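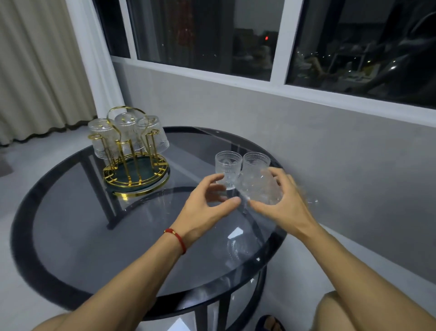
Hanging glasses on a rack: how slow do you go when you show it by hand?

Board: Teaching by Demonstration
Started by sastside_sol

sastside_sol
July 14, 2022

Hello all, long-time reader and occasional poster, so please be gentle with me. I've spent the last few weeks recording myself doing small kitchen and table jobs from a head camera, and the one I've landed on is loading a cup rack. It's one of those gold wire ones with a post up the middle, a loop handle on top and curved arms that hold the glasses upside down, with a drip tray underneath. The glasses are clear and footed, with little raised dots all over and a wavy band around the body. Three on the rack and one in each hand is the point where I always seem to slow down and start thinking too hard.

My question is about speed. When I go at my normal pace the whole job is over in no time, and the glass in my right hand blurs whenever I tilt it. When I go slowly, it looks like I'm moving underwater and I catch myself doing things I'd never do in real life, like stopping in midair to admire the view. I have 30 recordings so far, a mix of both, and I'm honestly torn about which kind to keep making. The plan is to get to 200 by August and then hand the lot over to my friend Senga, who does the training side.

Also, do you all use both hands? I tend to pick up two glasses at once because that's how I'd do it at home, but our arm setup has only one side working reliably right now.

Soledad (Doucet, if anyone remembers me from the old mailing list)

undcombe_pete

Hi Soledad, of course we remember you! Lovely rack, by the way.

My vote is for normal speed, every time. I went through exactly this with mugs last year, and the slow recordings gave me an arm that dithered. It would come up to the hook, hang there for what felt like a week, and then finally go in. It had learned my hesitating along with everything else. Once I went back to doing it the way I'd do it on any evening at home, the dithering mostly went away.

Blur has never bothered me much. A bit of smear on the glass during the tilt is fine as long as the moment where the rim goes over the arm is sharp.

ladle_and_hook

I have to disagree with Pete here, and I say that with affection, having eaten at his house.

Mugs are easy to see. Clear glass on a tinted glass table is about the hardest thing you could have picked, Soledad. You've got the reflection of the glass in the tabletop, the black support ring showing through from underneath, and bright streaks all along the rim. Then there's a dark window behind the rack with the room showing in it. If the thing is also moving quickly, I don't know what you expect the model to hold on to. I'd slow down for the tilt and the last bit of the approach, and go at your normal pace for the reach and the trip back.

And please, somebody with a clear glass collection, draw that cream curtain across and tell me whether it makes a difference. I've been asking on this board for ages.

undcombe_pete

Fair about the glass. I still think that if you slow down only at the tricky part, you teach the arm to slow down at the tricky part, and then you're stuck with it. But I will admit my mugs were bright orange.

ladle_and_hook

Slowing down at the tricky part is what I WANT it to do, Pete!

seol_night_shift

Jumping in on the two hands question, which I think matters more than the speed. If only one arm works, record with one hand. I know it feels silly, and the other hand will want to help (mine creeps in all by itself, I've started sitting on it). But a left hand curled around a glass to keep it steady while the right one does the lifting is doing real work, and your one-armed robot has no way to copy that part. It'll see a glass that stays put and expect all glasses to stay put.

If you think the second arm will be back in service before long, keep the two-handed ones in a separate folder. Don't throw them out. We tossed ours and then had to do them all over again, and I'm still a little sore about it.

One small thing, and you can tell me to mind my own business. I see a red string bracelet on your left wrist. It's pretty, with the gold bead, but do you wear it in all of the recordings? We had somebody with a watch in half of a set and no watch in the other half, and the hand tracker behaved differently between the two. It might not matter to you if Senga isn't tracking hands at all.

skivside

Senga Dunbar here, the friend in question. Soledad told me there was a thread and I thought I'd better come and speak up for myself before you all settle it without me.

I do track hands, and the bracelet is fine, please leave it on. I'd much sooner have 200 recordings of somebody comfortable than 10 of somebody who has been told to sit up straight and take off her jewelry.

On speed, I'm closer to ladle_and_hook than to Pete. The reaching can be as brisk as you like. I trim and resample anyway, so an even pace is worth more to me than a fast one or a slow one. What gives me headaches is a pause with no reason behind it. If you stop, I have to decide whether the stop is part of the job, and I usually guess wrong.

On hands, yes, one at a time for now, right hand only, with the glass starting out standing on the table. The two-handed ones I would love to have for later, so Seol's separate folder is a good idea.

And could we have a few where the rack starts empty? Every one I've opened so far begins with glasses already hanging, and the arm needs to learn which spot to fill first as well. The middle one up at the back under the handle is the one I worry about. With the side arms occupied there's not much room to get in there with a gripper.

undcombe_pete

Outvoted by the person who does the training, so I'll take my orange mugs and go home. Senga, have you ever tried driving the arm by remote for that back spot? I find that hand recordings are wonderful for the general idea, but when clearance is tight I'd want a handful done through the controllers, where the gripper is the real size. A person's fingers will sneak through gaps that a gripper never will.

skivside

That's the plan, yes. Soledad's recordings for the bulk of it and then a small set by remote for the back position. I'm slow as molasses on the controllers though, so you'd all be horrified at the pace. Pete, you're very welcome to come over from Undcombe and do them for me.

ladle_and_hook

I'd pay to see Pete go at normal speed with somebody else's good glasses.

sastside_sol

Oh, this is all so helpful, thank you! I'd been dreading somebody telling me to start over from scratch. So the way I understand it, it's right hand only, an even pace, no stopping to think, and some with the rack bare at the start. I'll sort the 30 I have into two folders tonight and see what's left in the one-handed pile, which I suspect is not very much, because I do everything with both hands, including answering the phone.

One more thing, and then I'll let you go. The order I fill the rack in changes all the time. Sometimes I do the left side first and sometimes the back, depending on which glass is nearest and what mood I'm in. Should I pick an order and stick to it, or is the variety good for it? I can see an argument each way.

seol_night_shift

Pick one. Back first, then the sides, for the reason Senga gave about room.

undcombe_pete

Variety! Otherwise the first time someone hangs a glass on the left before the robot gets there, it'll have no idea what to do with itself.

skivside

Back first for the first hundred or so, please, and then we'll see. Pete, bring your own mugs.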